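Drarken opens orders for two-armed spill and wipe-down kit

FORKUVHOLM — Drarken has opened orders for the Drostham, a two-armed bench robot kit for handling small spills and table cleaning in shared workplaces. The kit is offered to offices, teaching labs and staff kitchens on a monthly service plan, with the first units to be delivered in March.

The Drostham comes with two arms, parallel grippers, a head unit and a set of trained routines for tabletop work. The routines on offer at launch cover moving cups and small containers out of the way, picking up a cloth, wiping a marked area and returning items to where they were found. Customers choose which routines they want switched on, and can change the selection through Drarken's support desk at no extra charge.

The company tested the kit with light-coloured tabletops first. Pale, low-gloss surfaces are common in workplaces and are harder for the system to read than they look, as shadows and reflections can be taken for marks.

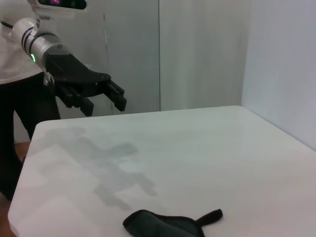

One arm of the Drostham over the test table, gripper open.

"A white table sounds like the easy case, and it was the one that gave us the most trouble," said Marleny Tello, product lead at Drarken. "Under soft ceiling lights you get grey patches all over the surface. The robot has to leave those alone and go to the coffee. We spent a good part of the year on that one problem, and we held back the launch until we were happy with it."

Drarken ran 577 spill trials before opening orders, using coffee, tea, juice and water in small amounts. The company will supply the trial results by liquid and surface type to any customer who asks for a quote. Water on a white surface remains the weakest category, and the kit is not being sold for that use at launch. Large spills, broken glass and anything that runs over the edge of the table should still be dealt with by staff.

The grippers on the launch version use slim lower jaws for reaching close to the tabletop. Fingertips and jaws are treated as wear parts. They are covered under the service plan and can be changed on site with an ordinary screwdriver. Drarken recommends checking the screws at each scheduled visit and wiping down the fingers at the end of the day.

Cups get their own routine. A paper cup can be crushed or tipped by too much force, so the kit closes slowly and stops at first resistance. Sites that use glass or ceramic mugs can ask for a separate setting during installation.

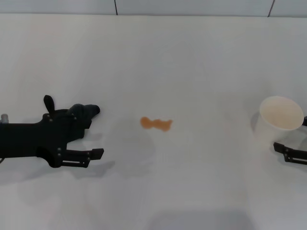
Spill trial with a paper cup. The left and right grippers work from opposite sides of the table.

Kiyoshi Sakai, who manages field installation for Drarken, said most sites can be set up in a single visit.

"We need a level table, a power outlet and a clear idea of who is going to be working near it," Sakai said. "The table doesn't have to be special. We do ask people to show us the cloths and cups they already use, so we can check them on the day — it saves a second trip."

Installation takes up to 4 hours and includes a training session for staff. A printed quick guide and a stop-button check sheet are left on site. Drarken asks that one trained staff member be in the room whenever the arms are running, and that the area in front of the table be kept free of chairs and bags.

The service plan runs for a minimum of two years and covers parts, routine updates and telephone support during business hours. Customers who already have a Drarken bench unit can order the spill and wipe-down routines on their own, provided the unit has two arms and the current grippers. Older single-arm units cannot be upgraded. Pricing depends on the number of units and travel distance, and is given by quote only.

So far 107 units have been reserved through the early order list. Those customers will be contacted first to confirm their installation window and the colour and finish of their tables. A second service centre, in Chiba, will handle parts and repairs for customers in Japan once deliveries begin.

Demonstrations can be booked at the Forkuvholm showroom, mornings only. Visitors are welcome to bring their own cups, cloths and drinks.

About Drarken

Drarken designs and services bench-mounted robots for everyday indoor work. The company is based in Forkuvholm and sells direct to workplaces and schools.

Media inquiries: Marleny Tello, Drarken, Forkuvholm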